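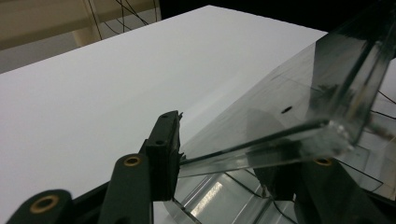

Clear acrylic on a white desk: am I doomed?

Forum: Home Office & Desk Setups

deskgoblin
Posted in November

Please be gentle. I have spent my adult life hiding things in drawers, and this year I decided to become a person who owns clear acrylic. It stands at one end of the white table, all transparent panels with a thick edge that goes bright white and pale green wherever the light gets through it. There's a curved tube-like piece in the mix too. I'm very fond of it. I'm also going slightly mad.

Three problems.

1. It shows everything. My black cables, which used to be a private matter, are now a display.
2. It picks up gray reflections from the rest of the room, so half the time I can't tell whether I'm looking at dirt or at my own bookcase.
3. I wiped it with a paper towel and window spray before I thought to ask anybody, and I've since read that this is on par with taking a belt sander to it.

So: what do you clean it with, what do you keep on it, and has anyone made peace with the cables?

marzipan_dave
Re: Clear acrylic on a white desk: am I doomed?

Welcome to the fish tank lifestyle, minus the fish.

Stop with the window spray. If it has ammonia in it, it can haze the plastic and start little cracks along the edges. Lukewarm water, one drop of dish soap, clean microfiber, no pressure. Blow or rinse the dust off first. The dust is what scratches. You are just the delivery system.

Ximena Chávez
Re: Clear acrylic on a white desk: am I doomed?

Seconding the soap and water. I fitted out a small eyewear shop with clear risers, 34 of them, and cleaned every one before opening each morning for 4 years. The ones that got soap and microfiber still looked fine when I left. The ones my manager "helped" with, using the sleeve of his sweater, looked like a skating rink.

Also, fold the cloth and change sides often. And please don't use the cloth that did the car.

deskgoblin
Re: Clear acrylic on a white desk: am I doomed?

The cloth that did the car has been escorted from the building.

Is the damage from the window spray permanent? I don't see cracks, but I've been looking so hard that I no longer trust my eyes.

marzipan_dave
Re: Clear acrylic on a white desk: am I doomed?

One wipe probably did nothing. Look at the cut edges and around any drilled holes with a flashlight from the side. Crazing looks like tiny silver hairs. If you don't find any in 30 seconds, close the flashlight drawer and go live your life.

plinth
Re: Clear acrylic on a white desk: am I doomed?

I'm going to be the unpopular one and say polish it. I use Pruvis, the plastic polish in the flat bottle. Two coats, buff, and the dust slides right off for a month. Soap and water is fine if you enjoy doing it every day.

Ximena Chávez
Re: Clear acrylic on a white desk: am I doomed?

We tried Pruvis in the shop. Lovely for a week, then every fingerprint came up like a crime scene. I'd leave it for pieces people don't touch.

plinth
Re: Clear acrylic on a white desk: am I doomed?

Then you put on too much. It says a pea-sized amount. People see "pea" and think "serving of peas."

marzipan_dave
Re: Clear acrylic on a white desk: am I doomed?

I own a bottle of it and I'm staying out of this.

oatmeal_era
Re: Clear acrylic on a white desk: am I doomed?

Nobody has touched the cables, so I will. You've got two choices with clear stuff. Either route them behind something solid, or commit and make them look deliberate. The halfway version, where you tuck them behind a transparent panel and hope, is the one I lived with for most of a year.

I ended up with a Huttunen cable tray under the tabletop and white sleeves on the part that comes up over the edge. Black wire against a white table is always going to read as a pen line. White sleeve on white table, you stop noticing it by dinner.

deskgoblin
Re: Clear acrylic on a white desk: am I doomed?

"Tuck them behind a transparent panel and hope" was the whole plan, thank you for putting it in writing.

Does the tray need screws? I rent, but the table is mine, and I'm still not emotionally ready to drill it.

oatmeal_era
Re: Clear acrylic on a white desk: am I doomed?

Mine clamps on. Check the thickness of your top before ordering. I didn't, and became the owner of two trays.

plinth
Re: Clear acrylic on a white desk: am I doomed?

Or sell the acrylic and buy a Lostura cabinet with a door on it. Doors are a mature technology.

Ximena Chávez
Re: Clear acrylic on a white desk: am I doomed?

Ignore plinth, the edges are worth it. Put a lamp behind and a bit to one side in the evening and the rims light up by themselves. Just don't park it against a hot bulb. LED only.

As for what to keep on it, fewer things than you want to. One plant, one book. Felt dots under anything ceramic.

marzipan_dave
Re: Clear acrylic on a white desk: am I doomed?

And felt dots under the acrylic itself if it ever gets slid around. Grit under a corner will mark a white top faster than you'd believe. Mine has a gray comma in it from 600 pages of tax binder being dragged along. Different culprit, same table.

deskgoblin
Re: Clear acrylic on a white desk: am I doomed?

Update. Soap, water, new cloth: done. Flashlight inspection: passed, and I did put the flashlight away. Tray and white sleeves are ordered, after measuring twice. I looked at the Lostura cabinet for longer than I'd like to admit.

Still undecided on the polish. Flaria does one too, and it's cheaper. Anyone?

plinth
Re: Clear acrylic on a white desk: am I doomed?

Flaria is furniture wax with ambitions. Pea-sized amount of Pruvis. I'll die here.

oatmeal_era
Re: Clear acrylic on a white desk: am I doomed?

I've used the Flaria one on a clear lamp base and it was okay? Smells like a dentist's waiting room. Try it on the underside first.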